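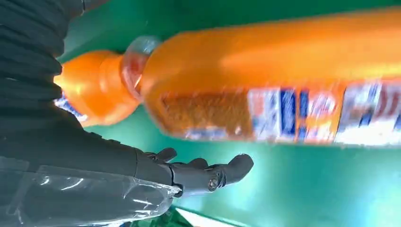

二本爪のグリッパーを買えば済む話に、どうしてわざわざ指をつけるのか。前回ここで共同工房Dundisの製作を取り上げたとき、読者からそんな書き込みがあった。筆者も似たような疑いを抱えたまま、2019年11月21日にもう一度工房を訪ねた。

迎えてくれたNusrat Bajwaさんに書き込みを見せると、最後まで読んでから「半分は正しいです」と言った。

「瓶を横からつかんで立てるだけなら、二本爪のほうが速いし、壊れません。うちの手はしょっちゅう調整が要ります。それは認めます」

半分というのは、ずいぶん気前のいい譲り方に聞こえた。残りの半分は何か。

「物を持ち替えたいんです。つかんで、手の中で少し回して、それから置く。二本爪だと、一度台に置いて持ち直すことになりますから」

では持ち替えはできるのか、と訊いた。答えは「まだです」だった。

この手と腕の製作はMovanoと呼ばれている。工房の会員が工具棚の奥の作業台で、仕事のあとや休みの日に進めてきた。始めてから二年になる。Bajwaさんは指の機構と把持の動作を見ていて、腕のほうは別の会員が受け持つ。二年で「まだです」は長いのか短いのか、趣味の製作を外から測るのは難しい。ただ、五月の公開日に配られた紙には「家庭の片づけを手伝う手」と印刷してあった。あの文句は今も有効なのだろうか。

「あの紙は恥ずかしいです。私が書いたんですが」

消さないのかと重ねると、目標として書いたので消すつもりはない、と返ってきた。目標と現状を同じ大きさの字で並べるから誤解されるのでは、とも言ってみた。Bajwaさんは少し考えて、次に刷るときは分けます、と言った。

いま取り組んでいるのは、緑の台に横倒しになったオレンジ色のボトルを相手にした動作だという。指を開いたまま寄っていき、胴に沿わせて閉じ、持ち上げる。動作としてはそれだけだ。この三つを順に書けば三行で終わるのに、と筆者が言うと、苦笑された。

「行くまでが難しいんですよ。丸いものは、指が触れた瞬間に転がります。先に当たった指が押してしまって、残りの指が追いかける格好になる。人間だと、転がりはじめたのを感じて手首ごとついていくでしょう。うちのはそこが鈍い」

では成績は、と数字を求めた。こういう取材で一番あいまいにされるところだ。ところがBajwaさんはノートを開いて、すぐに読み上げた。直近の試行は84回、持ち上げて台に戻せたのが41回。

半分に届いていない。

「届いていません。でも内訳を見てください。前半は失敗ばかりで、閉じる順番を変えてから増えています。親指を遅らせたんです」

内訳を見せてもらった。たしかに後半のほうに丸印が多い。しかし条件の欄を見ると、後半はボトルの向きをほぼ揃えて置いている。前半は斜めに置いた回が混じっていた。順番を変えたから成功したのか、置き方が楽になったから成功したのか、この表からは分からない。そう指摘すると、Bajwaさんはしばらく表をにらんでいた。

「それは、そうですね。同じ日に両方変えました。やり直します」

あっさりしたものだ。こういうとき言い訳を始める作り手を何人も見てきたので、この返事には好感を持った。好感と成功率は別の話だが。

費用のことも訊いた。これまでに部品へ払った額は1,547ユーロ。モーターはChareonsukという店から取り寄せた中古で、制御基板はNuditzの安いほうを使っている。安いほうを選んだ理由は、値段のほかにないそうだ。通信が詰まると指が一拍遅れて動くことがあり、その一拍が、丸いものをつかむときには致命的になる。

「高いほうに替えれば直るかもしれません。でも、直らなかったときが怖い。お金を出したあとで、原因は私のプログラムでした、となるのが」

それなら基板だけ一週間借りて比べればいいのでは、と言うと、借りる当ては探しているという。筆者には、探すのを少し先延ばしにしているようにも見えた。

作業台の横で聞いていた別の会員が口をはさんだ。そもそも指の長さが合っていない、短くすればいい、という意見だ。Bajwaさんは首を振った。

「短くしたら太いものを抱えられないでしょう。その話は先月もしました」

「先月も結論が出なかった」

二人はそのまま関節の曲がる角度の話に入ってしまい、筆者はしばらく放っておかれた。聞いているかぎり、どちらの言い分にも実験の裏づけはない。短い指を一組作って試せば片がつくように思えるのだが、削り出すには工作機械の予約が要り、その予約表は木工の人たちで埋まっているらしい。共同の工房ではありふれた事情で、技術の記事にはあまり出てこない。

話が戻ったところで、冒頭の書き込みをもう一度持ち出した。二本爪で足りる、という意見に、いまの成績で反論できるか。

「できません。数字では負けます。二本爪を同じ台で、同じボトルで試したことがないので、本当はどれくらい負けるのかも知らないんです」

試していないのか、と思わず訊き返した。二年やって、一番手近な比較相手と並べていない。Bajwaさんはばつが悪そうに、工房の引き出しには古い二本爪が一つ入っている、と教えてくれた。出してもらうと、ネジが一本足りないほかは使えそうだった。

「正直、見たくなかったんだと思います。向こうが全部成功したら、みんなの気持ちが冷めるかもしれない」

冷めたらやめるのか。

「私はやめません。指が動くのを見るのが好きなので。でも、役に立つからやっていますとは言いにくくなりますね」

筆者はそれで構わないと思う。好きで作っている手だと言ってくれれば、こちらも成功率を問い詰めたりはしない。家庭の片づけを手伝うと書いてあるから訊くのである。洗い物のかごの前に立って、二回に一回は落とす手伝いを頼みたい家はないだろう。

最後に、次に何をするのか順番に挙げてもらった。ボトルの向きを決めたうえで閉じる順番だけを変えて測り直す。それから斜めに置いて同じことをする。持ち替えはそのあとになる。二本爪の名前が出てこないので黙って待っていると、Bajwaさんのほうから付け足した。

「二本爪もやります。ネジを買ってきてから」

ネジの規格はM3で、工房の売店では切らしているそうだ。結果が出たら表ごと送ってもらう約束をした。届いたら、条件の欄から先に読むつもりでいる。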